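Wukier Table Setting Club
Minutes of the July meeting, Wednesday, upper room at Ratora Hall

Meeting opened at 7 p.m. Minutes of the last meeting were read and accepted with one fix: the napkin order was 72, not 70.

1. Summer supper
Great news to start with — all 49 places are taken! Everyone was thrilled, and there is already a waiting list. It was agreed to keep the long tables and to leave the middles clear so people can pass dishes. The menu stays as it was.

2. Cups and coasters
This took up most of the evening and was a lot of fun. The steel cups were a big hit with the group. They are short, they shine beautifully under the lights, and they look wonderful against a white top. The felt coasters were discussed next. Members loved the pinkish red, and several asked if the same felt could be had for the serving plates.

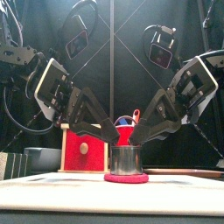

The group then talked about size. A coaster a little wider than the cup was strongly preferred, with the cup set right in the middle and enough felt showing to give a nice ring of color. Square coasters were suggested and voted down cheerfully. Snorradóttir Felt Works has offered to hold the price on an order of 200, and the group agreed to take them up on it. Washing instructions to be requested with the order.

3. Adding more red
A lively talk! One side wanted red cups at every place, the other wanted steel at every place with a few red ones for color. The second idea won easily. A flared red cup standing behind a steel one makes a lovely pair, and the red picks up the coaster so well.

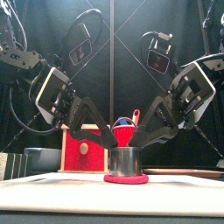
Item 3: steel cup on its felt coaster, with the flared red cup behind.

4. Storage
Vetix bins were approved for the cups. Coasters to be stored flat, in stacks, with paper between. The hall closet needs a new shelf before the order arrives — two members will measure it on the way out.

5. Other business
Candles held over. Key to the upper room goes back in the lockbox after each meeting, please.

Next meeting same time, same room. Bring ribbon samples. Closed at 8:40 p.m.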